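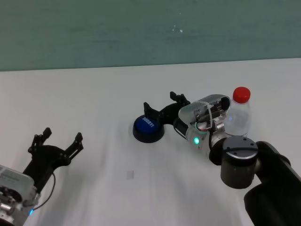 The Minhas Two-Arm Challenge is an annual student robotics competition held in Prakgate and organized by the Minhas Technical College. Teams of undergraduate and upper secondary students program a pair of robot arms to carry out short tabletop tasks using ordinary household and novelty items. The competition grew out of an elective course at the college and is still run by the same teaching laboratory. Its name refers to the requirement that both arms share one work surface for the whole of a run.

History

The course from which the competition developed was introduced by Zarmeena Gilani, a lecturer in control engineering, as a one-semester elective for third-year students. Its final assignment asked each group to make two arms press a button and move a bottle without touching each other. Gilani wrote in the course handbook that the assignment was "meant to be dull to describe and difficult to finish," a phrase that later appeared on the competition's entry form.

Students from outside the elective asked to attempt the assignment, and the laboratory opened it to clubs from the college and from nearby schools. The first public edition took place on 26 August 2022 in the main teaching laboratory at Prakgate. It was won by the Cluvik Robotics Club, a student society led at the time by Gitau Ndung'u. Subsequent editions were moved to January to avoid a conflict with the examination period.

Format

Teams consist of three to five students and one faculty adviser. Advisers may be present during preparation but may not speak to the team once a run has started. Each team receives a practice period on the competition table, followed by two scored runs, of which the better counts.

The standard table is white and set against a plain wall. Each of the two arms ends in a two-finger gripper. Objects are placed by a referee, who may shift or turn them between runs within limits given in the rules. Teams are told in advance which kinds of objects will be used, but their exact positions are not announced.

A typical program includes the following tasks:

Button press. One arm presses a dome-shaped push button. Buttons differ in color and in the word printed on top, and may be set at any angle to the arms. A button reading "SORRY!" has been used often enough that students refer to the task as "the apology."
Bottle transfer. A capped plastic bottle is lifted by one arm and passed to the other. Transparent bottles are permitted and are regarded by most teams as the hardest object in the set, as their edges are difficult for vision software to find.
Return to rest. Both arms move back to their starting positions with the grippers open.

Scoring

Each run is scored out of 500 points. Points are given for completed tasks, with partial credit for a correct approach that does not end in a successful press or grasp. Contact between the two arms ends the run, although points already earned are kept. Knocking over an object carries a deduction, and time is used only to separate teams with equal scores.

A written report is submitted before the scored runs and is limited to 2,000 words. It is marked separately and decides the Skovard Prize, named after the equipment supplier that funds it. The report must describe at least one method the team tried and abandoned. Rizwan Warraich, who drew up the present scoring rules, introduced this requirement after several early reports described only the final program.

Student preparation

Most entrants prepare over a single semester. Members of the Cluvik club divide the work between motion planning, vision and testing, and rotate the roles so that first-year students spend time at the table. Other teams, particularly those from schools, begin by guiding the arms through recorded positions and add vision later.

A recurring difficulty is the shared space in the middle of the table. Programs that work well for a single arm often fail when the second arm is present — the planned path is blocked, or the arm's shadow changes the appearance of an object. Tanveer Zaidi, a former competitor who now teaches the elective, has recommended that teams begin with both arms in place and accept slow movement in the first weeks.

Related activities

The laboratory holds an introductory workshop each year for students who have not programmed a robot arm before. Its material was prepared by Atif Swati and covers safe operation, gripper control and the handling of simple objects. Attendance is not required for entry to the competition, but teams that have completed the workshop are excused from the safety interview.

See also

Cluvik Robotics Club
Minhas Technical College
Skovard Prize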